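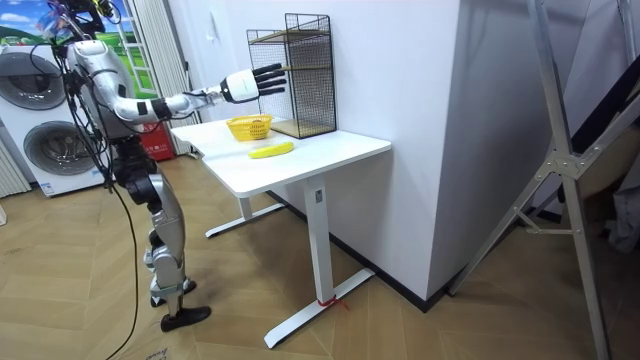 Marlies Lüthi

ホーム データ一覧 データカード 評価手順 変更履歴 お問い合わせ

# Flandine 卓上片付けデータセット

## 1. 概要

本データセットは、人型ロボットによる家庭内の片付け作業について、現時点での到達度を評価する目的で整備したものである。収録課題は、机の上に置かれた日用品や食品を指定の容器または棚へ移す動作を中心とする。代表的な配置は、白い机の上にバナナを一本置き、奥に黄色い小型のかごと、木製の棚板を備えた黒い金網ラックを並べたものである。

収録はSkirncombeの屋内施設で実施した。同施設には縦に二台重ねた洗濯機・乾燥機も備わっているが、本版に衣類を扱う課題は含まれない。

## 2. 収録内容

- 総試行数:700
- 卓上からかごへの移動:300
- 卓上からラックへの移動:217
- かごの位置変更を伴う複合課題:124
- 残りの試行:校正および動作確認(評価対象外)

各試行には、固定カメラの映像、関節角度、手先の指令値、作業者による判定結果が付随する。映像と関節角度の時刻は同一の基準で記録されている。

## 3. ディレクトリ構成

- `episodes/` 試行ごとの記録
- `labels/` 課題名、物体名、判定結果
- `splits/` 学習用および評価用の分割表
- `docs/` 配置図と判定基準

分割は配置単位で行った。同じ配置に属する試行が学習用と評価用の双方に現れることはない。

## 4. 判定基準

物体が指定の容器または棚板の上で静止し、手が完全に離れた状態を「完了」とする。物体が容器の縁に掛かって止まった場合は「部分完了」、机から落下した場合は「失敗」とする。作業者が途中で停止操作を行った試行も「失敗」に含め、停止理由を別欄に記録した。

所要時間は判定に用いない。ただし、利用者が独自に分析できるよう、開始時刻と終了時刻を収めている。

## 5. 家事作業の実用性に関する見解

機械が家事を担えるかという問いに対し、本データセットから得られる回答は限定的である。物体と容器の位置が既知であり、手の進入経路が確保されている場合、単純な移動は現行の制御方式Virágで実行できる。一方、かごがラックの側面に接近した配置では、指を開いたまま近づく際に金網との干渉が生じやすい。把持の直前に姿勢を修正する試行も多く、人が短時間で終える作業に相応の手間を要している。

また、収録時の機体は上部の吊り索とケーブルに接続されており、この条件を一般家庭にそのまま持ち込むことは想定しがたい。卓上の一動作が完了したことをもって、片付けという家事全体が自動化されたとみなすべきではない。洗う、畳む、しまう場所を決めるといった工程は、別途検証を要する。

## 6. 利用上の制限

- 把持計画、物体認識、失敗検出の研究に利用できる。
- 家庭での無人運転に関する安全性の根拠として引用してはならない。
- 食品の鮮度や硬さに関する情報は収録していない。
- 照明条件の変化は少なく、他の環境への適用には追加の検証が必要である。

## 7. 既知の問題

一部の試行では、腕が前方へ伸びた際にかごの開口部が手に隠れ、映像のみによる判定が困難となる。該当する試行には `occluded` の標識を付した。旧形式の記録を変換ツールJurkarで読み込む場合、手首の角度の符号が反転することがあるため、変換後に `docs/` 内の確認表と照合されたい。

## 8. 版および連絡

本カードの最終更新日は2020年8月31日である。誤記や欠損を確認した場合は、試行番号と該当ファイル名を添え、お問い合わせ欄から管理担当まで連絡されたい。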